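Board index > Benchtop & Small Automation > Buying and Budgeting
Topic: Two-arm sorting cell, what did I forget to budget for?

railsplitter
29 May 2020
I run a small gift packing operation and I've been given money for one two-arm cell. The job is sorting mixed small stuff: bagged candy, little cases, baskets of assorted shapes. The arms are the cheap kind, white links with black servo housings, and I have a quote from Lozano for the pair plus a frame. My spreadsheet says arms, frame, table, computer, done. My spreadsheet has been wrong before. What else goes on it?

gantry_gus
Cable. Then more cable. Then the little clips for the cable.

I'm only partly kidding. We priced our first cell in April and the wiring line said "misc." Misc ended up costing more than the tabletop. If each arm carries a wrist camera, that's something else to route past every joint, and you want slack where it bends or you'll be buying it twice. 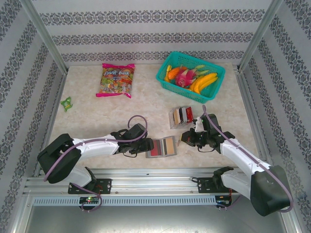
Duct on the front rail was the best money we spent, and I fought it for a week. Get the slotted kind. Put the boards up front where you can reach them without climbing into the box. Our second cell, the one Ular talked us into, has the boards in back, and I have bad words for it.

mildly_torqued
Disagree on the order. Spares first. Whatever the pair costs, add 8 spare servos before you think about ducts. Cheap arms are cheap because you're the service department.

railsplitter
8? For two arms?

mildly_torqued
You'll go through the wrist ones and the gripper ones. The shoulders last. Nindach sells them in packs of 5, so you'll end up with 10 anyway and feel rich for a month.

gantry_gus
I've replaced two servos in a year. Mild is hard on his equipment. Buy one pack and put the rest into extrusion. A wide rail up front that both base plates bolt to means you can slide an arm over when you find out your reach math was optimistic. Mine was optimistic.

penny_feeder
Finance person here, sorry. Two things missing from every one of these threads:

1. Stuff to pick up. You'll need a shelf of test items, and they get squashed, so it's a running cost. I allow 500 a year and the engineers act as if I'm funding a yacht.
2. Walls. An open frame on a shop floor means the lighting changes every time somebody rolls up the dock door. Panel in three sides. Cover them with anything you like, wallpaper is cheap, just use the same roll throughout so you can patch it.

railsplitter
Wallpaper is going on the purchase order exactly as written. I want to see my boss's face.

Follow-up on the gripping side. Half my items are thin flat things that stand upright in little holders. Do I need two arms for that, or can I get by with one and a fixture?

gantry_gus
Two. A small holder weighs nothing, so one gripper just pushes it across the table. With two you can pinch it from both sides and tip it the way you want. A fixture works until the day the vendor changes the holder, and then you own a very specific paperweight.

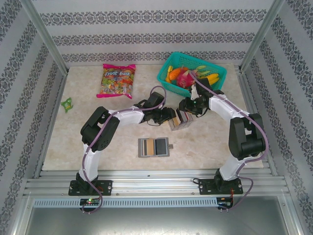
The catch is that two arms reaching for the middle need a bigger table than you think. Leave the back third for whatever is waiting its turn. I'd go up one size on the top before I'd pay for a nicer gripper.

mildly_torqued
I'd go one arm and a fixture and pocket the difference. Fixtures don't need calibrating against each other every Monday.

gantry_gus
They also don't let go of anything.

mildly_torqued
Neither do you, from what I've seen in this forum.

penny_feeder
Whichever way you go, ask Esen for a quote on the frame alone. Ours came in 77 under the bundled price, and they cut the posts to length. It isn't a fortune, but it bought the floor panel.

railsplitter
OK, revised list: two arms, one pack of servos, wide front rail, bigger top, duct, far too much cable, walls, floor panel, candy. I've asked Esen for the frame price and told Lozano to requote without it. Lozano has gone quiet.

gantry_gus
They do that. Call in the morning, before they've had a chance to be in a meeting. And put the clips on the list, you left off the clips.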